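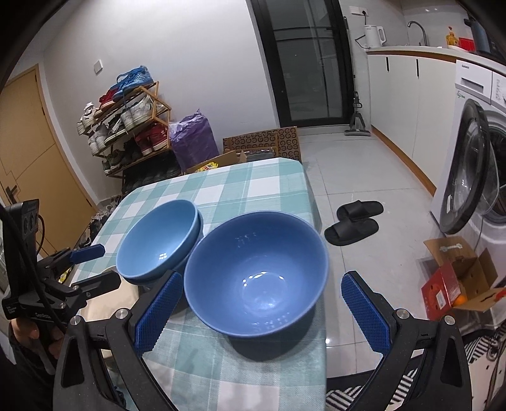
Blue bowls on the plaid tablecloth, large bowl at the center, two smaller ones nested to its left.

Kavar Tableware: Bowls Subset

README, last edited 9th May

Contents

Kavar Tableware is a set of pictures of everyday dishes on household tables. The bowls subset has 3505 pictures. Plates and cups are kept in separate folders with their own README files. Everything was taken in homes, with the usual household things left where they were: shoe racks, bags, boxes, mops, doors to other rooms.

What is labeled

Each bowl gets one entry. The fields are:

size: small or large, judged against the other bowls on the same table
color: one plain color word
finish: matte, glossy or mixed
state: single, nested or upside down
surface: bare table, tablecloth or mat

A bowl that is matte outside and glossier inside is marked "mixed." Raised lettering near a rim is noted in the comments field. Do not guess at the words if they can't be read.

Nested bowls

A stack gets one entry per bowl that shows. If only a rim can be seen under the top bowl, the lower bowl still gets its own entry, with the state set to nested and the finish left blank. Bowls of the same color are easy to merge by mistake. Look for a darker ring below the top rim.

Highlights on glazed bowls are often bright white. They are not part of the color and should not be entered as a second one.

Background items

Shoes, bags and cardboard are listed in a separate file, background.csv, by name and color only. Patterned tablecloths go in the surface notes, with the pattern and its colors (for example, "plaid, teal, mint and white").

Files

bowls.csv: one row per bowl
background.csv: one row per item
splits.txt: 2000 pictures for training, 500 for checking, the rest for testing

Known problems

The size field was filled in differently before April. Older rows sometimes say "medium," and these should be read as small. Some rows for blue bowls say "navy" where "blue" was meant. Raphaël Gilbert is correcting these by hand, and row order will not change.

Contact

Labels and corrections: Subira Simiyu
File layout and splits: Raphaël Gilbert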